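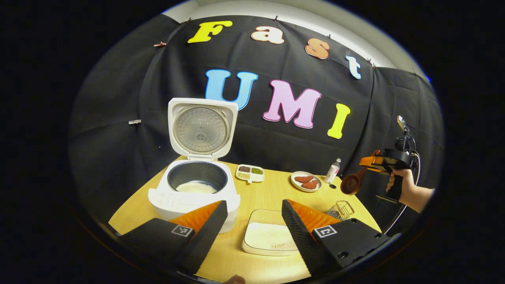 Last modified: 2026-01-15

Section 8. Installing the Luduner Gutter Guard on Shingle Roofs

This section covers the Luduner guard on K-style gutters below asphalt shingles. For metal roofs and low-slope roofs, use the separate sheets supplied with the brackets. If your gutters are half-round, stop and order the Griffiths adapter clips before you open the carton. The standard clips do not hold on a rolled front lip.

8.1 Before you start

Check the gutter run from end to end. The guard follows the line of the gutter, so a run that sags will still sag when the guard is on. Rehang loose sections and seal leaking corners first. Sealant needs a full day before anything is fastened near it.

You will need:
Extension ladder with a stand-off
Work gloves
Tin snips, straight cut
Cordless driver with a 1/4 inch hex bit
Chalk line and tape measure
Garden hose
Bucket and gutter scoop
The screw pack from the carton (part 1026)

Panels are supplied in one width only. Measure the opening from the back wall of the gutter to the front lip and compare it with the label on the carton. A panel may be trimmed for length. It must not be trimmed for width.

CAUTION: Do not lean the ladder against the gutter. Use the stand-off against the wall or the roof surface. Do not work on a wet or frosted roof edge, and stay clear of the electric service drop.

CAUTION: Cut edges are sharp. Wear gloves whenever a panel is being handled, including when you clear up.

8.2 Cleaning the run

1. Scoop out leaves and grit, starting at the downspout end and moving away from it.
2. Flush the run with the hose. Water should leave by the downspout without backing up.
3. If it backs up, take off the bottom elbow and clear it from below. Do not push a rod down from the top. Packed debris wedges in the lower elbow and you will have to remove it anyway.
4. Let the front lip dry, then wipe it with a clean rag.

8.3 Fitting the panels

1. Start at the end of the run farthest from the downspout.
2. Lift the first course of shingles by hand, just enough to see the edge of the underlayment. In cold weather the tabs crack easily. Wait for a milder day if they feel stiff.
3. Slide the back flange of the first panel over the back wall of the gutter and under the drip edge. If the house has no drip edge, see 8.5.
4. Lower the front of the panel onto the gutter lip. The front hem should sit flat along its whole length.
5. Drive one screw at each pre-punched hole in the front hem. Set the driver clutch low. The screw is tight when the washer stops turning.
6. Set the next panel so that its tab overlaps the one before. Screw through both layers at the overlap.
7. Continue to the last panel. Mark it in place, take it down to the ground to cut it, and file the corners.
8. Fit an end cap at each closed end. Caps are marked L and R on the inside.

Note: The back flange is not screwed. It has to move a little with temperature. Do not nail it to the roof deck or glue it to the underside of the shingles.

Note: At an inside corner, miter both panels and cover the joint with the corner piece. Valleys send a lot of water to that spot. Fit the splash strip if the valley above it is longer than the panel.

8.4 Testing

1. Lay the hose on the roof a few feet above the gutter and run it at low flow.
2. Watch the front edge. Water should pass through the mesh and not over the lip.
3. Raise the flow. Some overshoot at full hose pressure is normal on new panels and stops after the factory oil has washed off.
4. If water runs behind the gutter, the back flange is sitting on top of the drip edge. Remove the panel and repeat 8.3 from step 3.

8.5 Houses without a drip edge

Use the Grutstead apron. It comes in the same colors as the guard and goes on before the panels, with its upper edge under the starter course. Overlap the pieces so the joint faces away from the prevailing wind. The apron is fastened with roofing nails, and all nail heads must be covered by shingle.

8.6 Upkeep

Brush the mesh from a ladder each November, after the leaves are down, and again in spring if there are pines or maples close by. Use a soft brush. A pressure washer bends the mesh and is not covered by the warranty.

Replacement panels, caps and corner pieces are ordered by the number stamped on the hem. Panels stamped 60 and 77 look alike but have different hems and cannot be joined in the same run.

Section revised by Tapio Turunen, Elham Roofing Supply. Section 9 covers downspout outlets and leaf strainers.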